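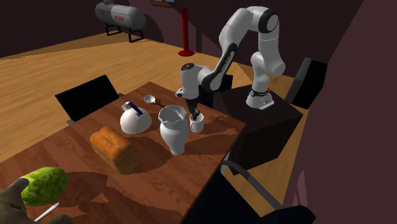

A white mug on a reddish-brown table.

Every office I have worked in has had a drive to get rid of paper cups, and I have never seen one add up. The latest came from Nutar, a firm on the Sterkalbridge ring road where I do contract work. In October they handed out 90 mugs and took the paper cups away. We were told this would save 859 dollars a year.

Maybe so. But who counted the dishwasher, which now runs 4 times a day? Or the hot water for people who rinse a mug before and after every coffee? A mug has to be used a great many times before it beats paper, and half of ours have already gone home in somebody's bag.

I like mugs. I have had the same one for 20 years and I would drink from it whatever the company said. What I distrust is the poster by the sink with a green leaf on it — and the big savings number under the leaf. The same company leaves the heat on all night. Ask about that and you get a new poster.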